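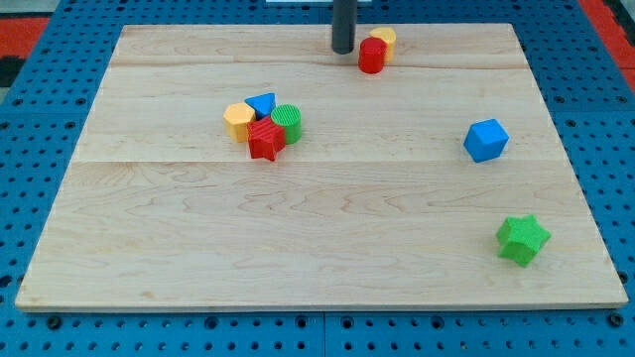 Block Sorter and Checker (part-time, Zikcombe workshop)

Reading time: 2 minutes

Skalico lends toys to playgroups, waiting rooms and the occasional grandparent. Our most borrowed item is the shape set: stars, cubes, cylinders, a hexagon and a triangle, in red, yellow, green and blue. It goes out complete. It comes back with a green star missing and somebody's sock in the bag.

We need a person to put this right, four mornings a week, starting in March.

What you would be doing

Tipping out returned sets on a board and seeing what has turned up. Wiping every block, ridges included, with a cloth and a small brush. (The ridged cylinders hold on to biscuit.) Matching what is there against the card, filling gaps from the spares drawers and bagging the set for the next borrower. We have 121 sets in circulation and nearly 1000 loose blocks in the drawers, sorted by a system that made sense to whoever invented it. You may improve it. Please tell us if you do.

You would also answer the odd email from a borrower who has found a blue cube behind the radiator and would like to know if it is ours. It generally is.

What we are looking for

Someone who can tell a hexagon from a cylinder at nine in the morning and still cares by noon. Good close eyesight, glasses welcome. You should be able to lift a full crate or be willing to make two trips with half of one. Experience in a nursery, library or charity shop would help. A strong wish to line the blocks up by colour is fine, as long as they get into the bag eventually.

We can't offer home working. We tried it and lost a lot of stars.

The practical bits

Hours are 9am to 12.30pm. The workshop is on the ground floor of the Tymoshchuk building, behind the Inderen tile showroom; ring the lower bell. Tea is provided and the biscuits are kept well away from the blocks.

To apply, send Nazar Antoniuk a letter of no more than 200 words saying why you would like the job and when you could start. No CV needed at this stage. Shortlisted applicants will be asked in for an hour to sort a returned set, paid at the normal rate.

Search vacancies Enter keyword Go

Contact us | © Skalico Toy Lending | Back to top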